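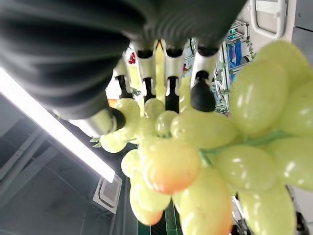

Delyth Penhale
Junior Tennis Lead, Horkar Park Tennis Club

Progress report to the Wonik Fund, second instalment

Hello again from Horkar Park! When I last wrote we had the money in the bank and not a lot to show for it, so I'm glad to have proper news this time.

We now have 57 children signed up for the after-school sessions, most of them from the two primary schools on the Bozsik estate. A fair few had never held a racket before September. The under-nines are the keenest by miles (and the loudest), and they've taken to the soft red balls so well that I've had to order more out of the equipment line.

The courts took longer than I'd hoped. All four have been cleaned and repainted, but the rain in October meant the painters had to come back twice, and court three still has a puddle by the far baseline after a wet night. The contractor is returning in March to look at the drain - no extra charge, I made sure of that.

We bought 32 junior rackets with your grant, in three sizes, plus a set of mini nets from Cliltent. The nets are great on a calm day. In any sort of wind they wander off across the court, so we've been weighing them down with sandbags until the heavier feet arrive.

The bit I'm least happy with is the girls' squad. We get plenty of girls up to the age of ten and then the numbers drop away, and moving the session to 5.15 hasn't helped as much as I thought it would. I asked the ones who'd stopped coming, and the main answer was that they didn't fancy being put into matches straight away. So from January there'll be a hitting-only hour with music on and no scores, and I'll tell you how it goes.

Money: we're slightly under on coaching, as our second coach started later than planned, and slightly over on balls. I'd like to move the difference across if you're happy with that. The updated budget sheet is attached.

Next up is the indoor block at the leisure centre, then the spring doubles day. Do come along to that if you can, it'd be lovely to have you there.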